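Speaker notes: House Rules for Hand-Held Gripper Work
Trellatance practice day, Lotdale, 25/01/2018
Speaker: Tahmineh Naseri

OPENING (keep it slow, people will still be finding chairs)

Good morning, everybody, and thank you so much for coming out. Thank Perihan Altıntaş for the invitation, and thank Leonardo and Assunta Barbieri, who read the first draft of these rules and sent it back covered in green ink (pause, let them wave).

Say who the talk is for: anyone who runs a demonstration station, or signs off on what comes out of one. We have 7 rules in the handbook now. I only have 20 minutes, so I'm going to stay with the ones people ask me about most, and the rest you can read over lunch.

RULE ONE: SETTLE THE TABLE FIRST

Everything the task needs goes on the table before the operator picks up the grippers. Once both hands are full you can't tidy anything, and you'll be tempted to nudge things along with a fingertip. Please don't!

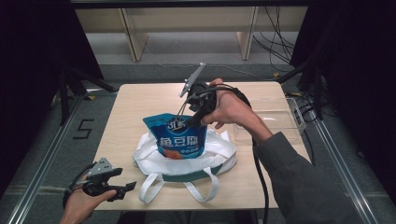

Cables are the part of the rule I fought hardest for, and I'll tell you why I'm so stubborn about it. Our old wording said "keep cables clear," and Yogesh Shakya very kindly pointed out that it could mean anything at all. Clear of what? So now we ask for a lead that leaves the work area by the shortest side. Look at the right-hand gripper, with its thick black cable going down past the right edge of the table, while its black jaw sits just above the snack pouch on the tote bag. Then ask the room how they route theirs, and give them a minute, somebody always has a good trick.

RULE TWO: CHECK THE PADS

Pads wear, and that's fine, that's their job. What we want is a written note of it. Before each session, open the gripper wide, look at both inner faces, and write down any scuffs or gray patches. We look again every 200 grasps. Mention that Skandedmont uses a stricter interval and that I have no quarrel with it. 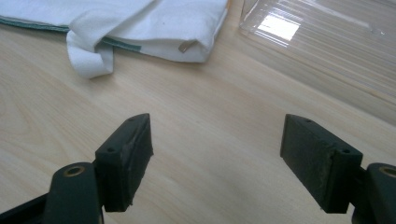

RULE THREE: SOFT AND CLEAR THINGS

Cloth never lies the same way twice, and clear plastic is hard to see under overhead lights. Both belong in the session log by name. If glare bothers you, log that too.

(If time is short, skip to questions. Szczepańska handouts are by the door, 2 pages, please take one.)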